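Ticket 842: Zokik deep bin, surface wear and floor holes
Status: open, waiting on supplier
Site: Dissanayake returns unit, sorting bench
Supplier: Heltov
Opened: Fri 15 August

Problem as first reported

Small items keep getting scuffed or marked in the metal bin. The bench team says the finish is coming away from the back wall and the bits end up on the stock. They want the bin replaced. A new one is 1,269 before delivery, so I'd like to know what we are paying for before anybody signs for it.

Supplier's first reply (summary)

Heltov say the finish is "cosmetic" and that wear of this kind is expected with mixed loads. They suggest wiping the bin out with a damp cloth and fitting the Jorik rubber liner. They do not say what they mean by mixed loads, and the leaflet doesn't either. The leaflet does say the finish is good for household goods, and household goods are all we put in it.

Check 1: cleaning

Wiped down with warm water and washing-up liquid, then again with the stronger cleaner from under the sink. Some grey came off on the cloth both times. I can't tell whether that was dirt or finish and I don't believe anyone who says they can. The scratches on the sloping panel at the back did not change.

Check 2: the liner

Tried the Jorik liner for two shifts. It slid about, curled at the corners and had to be pulled flat again after every load. Anything light got caught under the edge. Taken out. I would not buy another, and I'd want to see it working in somebody else's bin before I believed the leaflet.

Check 3: what we put in it

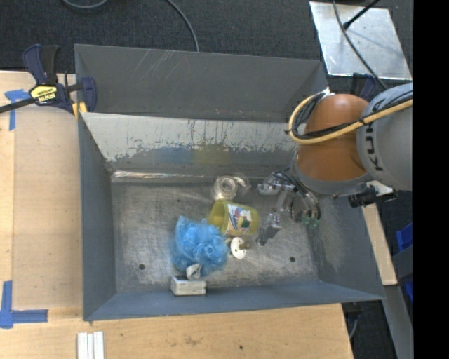
Mixed loads are the whole point of a sorting bin, and I don't accept that ours are rough on it. Most of what comes through is bathroom and kitchen stuff, light and soft-edged, with the odd hard item. A blue mesh bath sponge, a yellow plastic cup on its side and a roll of clear tape are not going to strip a wall back to that patchy whitish grey with the chipped edges. If they can, the finish was no good to begin with. The floor is scuffed all over as well, and I'd be more willing to put that down to ordinary use.

Check 4: the holes

There are two round holes in the floor towards the front, left and right. Heltov's second reply calls them drain holes. The bench team had been told they were for bolting the bin down. Both could be true, but neither is in the leaflet, and a drain at the front is only any use if the bin tips forward, which ours doesn't. Asked for a drawing. They sent the leaflet again.

Check 5: loose finish

Laid a clean white tea towel in the bottom, left it for a shift and shook it out over the bench. A few dark flecks. Could be finish, could be dust off the cartons. Not enough to back the claim that it is getting on the stock, so I've asked the team to keep any marked item and bag it with the date. So far no bags.

Where it stands

Not approving a replacement on this evidence. Not accepting "cosmetic" either. Heltov have offered a touch-up pot at 100, to be brushed on by us, with no promise that it will stick to bare metal. Declined.

Still wanted from Heltov: a drawing showing the holes, a plain answer on what the finish is, and the cost of recoating the back wall alone.

Next look at this ticket in September, or sooner if a bag turns up.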